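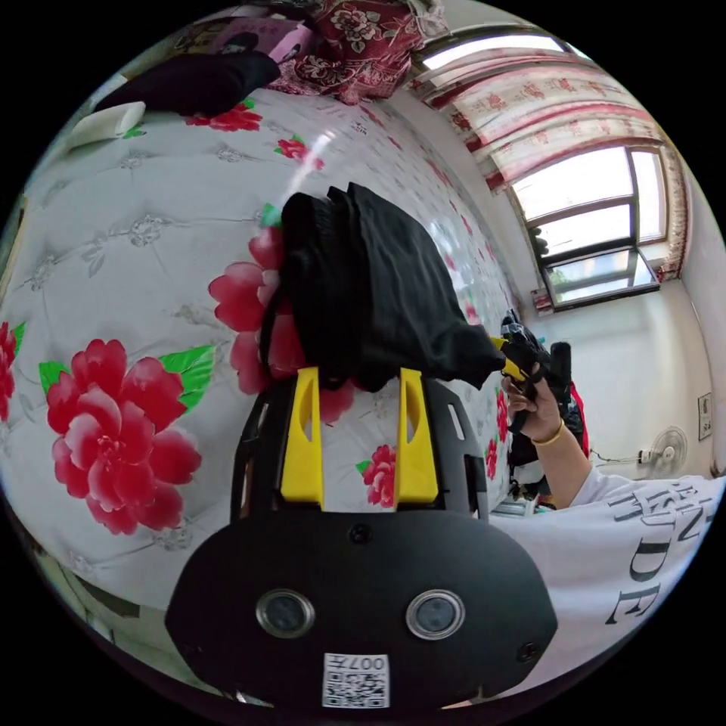 Audrey-Anne Girard told me that black is the hardest color to own, and that most people wash it to death before it is three years old. I had come to her with a bag of my own clothes which I still called black. On her table, next to a piece of new cloth, they were brown, green and a kind of tired purple.

Why black fades

I used to think that black was one color. Girard mixes dyes in the back room of Rikitz, a small repair shop two streets from the river, and she explained that a black dye is often made of several colors which together take in almost all the light. When one of them leaves the cloth faster than the others, we see what was hiding below. So one shirt becomes reddish and another one green, even if they hung side by side in the store.

But much of what we call fading is not lost dye. In cotton, the rubbing in the washing machine breaks the small fibers on the surface. They stand up, they catch the light, and the cloth looks gray. Girard took my oldest T-shirt and turned it inside out. The inner side was still quite dark. I felt a little ashamed, as one feels at the dentist.

Her advice is simple and I have followed it for nine weeks now. Wash less often. Turn everything inside out, close the zippers, use cold water and a short program. Do not fill the drum too much. Dry in the shade – the sun is very hard on dark cotton, especially on the shoulders and along the fold where the cloth hangs over the line. About vinegar, which my aunt believes in, she only lifted her eyebrows.

The second life

When the color is really gone, one can dye again. Rikitz takes cotton, linen and viscose, but it refuses polyester, which needs much more heat than their pots can give. The sewing thread is often polyester too, and it keeps its old shade. On a black dress this is no problem, but on a gray one that goes to black you should look at the seams before you decide.

Normand Robichaud opened the shop with a loan and one secondhand pot. In the first winter he ruined a linen jacket of a customer because he put it in the bath with a grease stain on it. The dye went around the stain and left a pale island on the chest. Since then every piece is washed before it is dyed, also when the customer swears that it is clean.

A dye bath for a pair of trousers costs 20 dollars. Robichaud admits that for this money you can find new trousers in many stores. Some customers do the calculation at the counter and go home again. Others bring a sweater that belonged to somebody, and they don't ask for the price at all.

I left four pieces with them and got back three. The fourth, a thin summer scarf, had too many weak places, and Girard did not want to boil it. She had folded it in paper with a note: better to wear it as it is. The T-shirt came out deep and even, a bit stiff at the neck. For the first two washes it must go alone, in cold water, and in October I will bring them my winter coat, if they agree that it is wool.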